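White work surface

A white work surface is a tabletop, board or stretched sheet kept pale on purpose, so that small things laid on it are easy to find. It is one of the simplest and most rewarding pieces of equipment a workroom can have! Crumbs, filings, loose bristles and stray screws that vanish on dark wood show up at once on white.

Matte finishes are widely preferred, as gloss throws back the light of a lamp and hides fine dust in the glare. A slightly uneven surface is no great drawback, and many users like the way it stops round parts from rolling.

The bench maker Sheldon Fortin championed the idea at Workside, whose first white bench was 46 inches long and 23 inches deep. Fatemeh Shahbazi later wrote warmly of the daily wipe-down in her handbook for the Kutton workrooms, which recommends a soft dry cloth first and a damp one second, always worked toward the near edge.

See also: Bench brush; Drop cloth; Parts tray

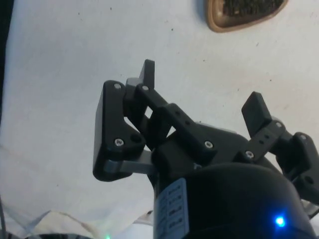
Matte white surface with scattered dark specks and a brown, rounded object.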